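Shop > Furniture Care > Glass Tops > Zimow Glass Top Cleaner Kit

Zimow Glass Top Cleaner Kit

Posted 10 November 2025 by Saoirse Breathnach

Back in stock. Same cleaner, new bottle, slightly longer cloths. For glass coffee tables, dining tops, side tables, shelves, the glass on a display cabinet. Streak-free if you use it right, and using it right mostly means using less of it.

What's in the box: one bottle of cleaner, one trigger head (comes separate, screw it on yourself), two flat-weave cloths, one edge pad, one card of clear bumpers for under bowls and vases. No polish, no wax. Don't put wax on glass please.

Glass coffee tables are the big one. Everything shows. Light from above finds every smear and then the carpet underneath gives you a nice plain background to see it against.
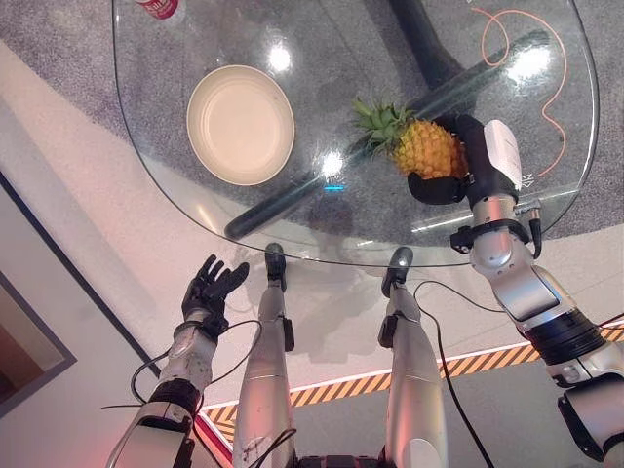 Page last changed: July, stock and cloth size updated

How to use

Take everything off the table first. Yes the fruit bowl too. Dust with a dry cloth. Two short sprays on the cloth, not the glass. Spraying straight on the glass sends it over the edge and onto the carpet, and on a framed table it gets down between the frame and the top and sits there.

Wipe in straight lines, long side first. Turn the cloth. Wipe the short side. Then crouch down and look across the glass at a low angle, you will see what you missed. Dry cloth for those bits.

Rounded corners: fold the cloth to a point and follow the curve in one go. Stop and start and you get a line.

Sticky spots (juice, jam, candle drips, price label glue) — damp the edge pad with warm water, lay it on the spot, leave it a minute, then wipe. No razor blades. We get emails every month from people who used a razor blade on toughened glass and now have a scratch you can catch a nail in. The kit won't fix that. No kit will.

Edge pad

This is the bit people throw away thinking its packing. Don't. The polished edge of a glass top collects grease from hands and knees and it goes gray over time. Run the pad all the way round once a week with a little cleaner. Rinse the pad after, it lasts ages.

Size guide

One bottle is 345 ml. Used as above that's around 87 wipe-downs of an average coffee table. Dining tops use more, obviously. Macarena Barrientos in the warehouse did the counting over a very long stretch and would like it known she is not doing it again.

Cloths are flat weave on purpose. Fluffy ones leave lint on glass. Wash warm, NO fabric softener, line dry. Softener coats the fibers and then you are just moving grease about and blaming the cleaner.

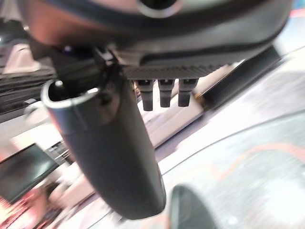
Bumpers

Clear, round, peel and stick. Go on the base of bowls, vases, lamps, anything heavy or rough underneath. Stoneware bowls are the worst, the unglazed foot ring is like sandpaper and every time someone slides the bowl over there's another faint arc in the glass. Use three or four per bowl, spaced out. Wipe the base first or they fall off in a day.

Lift, don't slide. Even with bumpers on.

If the table has a loose top sitting on a base, check the pads between the glass and the base while you're at it. Old ones go hard and the top starts to creep. We sell those too, see Lirance Table Pads, soft or firm. Firm for anything over a dining size. Soft for the rest.

Will it work on

Clear glass — yes
Tinted or smoked glass — yes
Frosted or etched — smooth side only. The rough side holds on to the liquid and dries blotchy
Mirrors — yes, but go light near the edges
Painted-back glass — top side only
Acrylic — no. It'll haze. Get the Kandis acrylic spray instead, different stuff altogether
Marble, any stone — no

Smell is a very faint lemon that goes off in a few minutes. There is an unscented one comming, no date yet.

What customers said

"Had the table six years and thought the cloudy look was just how it was now. It wasnt." Adanech Teshome

"Good cleaner. Trigger on my first one leaked, they sent another. Cloths are great." Abenezer Berhe

"Bought it for the bumpers and ended up using the rest." Zinash Shiferaw

On the leaky trigger: that was the old head, the white one. If you still have a white one and it drips, email us with the order number and we'll send the black one out. No need to return anything.

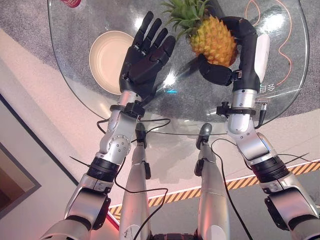 Refills

Refill pouch fills the bottle 6 times. Pour slow, it foams. Don't mix with whatever you have left of another brand, some of them go cloudy together and then you have a bottle of cloudy cleaner. For offices and hotels there's the 3000 ml jug, trade orders only, ask for Gebretsadik Trade Supply when you write and they'll set up the account.

Storage: upright, out of the sun, not in the garage over winter. If it freezes it separates and shaking doesn't bring it back.

Keep away from kids and pets. Let the glass dry fully before you put food back on it.

Returns as normal, unopened only on the cloths. Pouches can't come back once the cap seal is broken.

Contact us | © Zimow | All rights reserved | Back to top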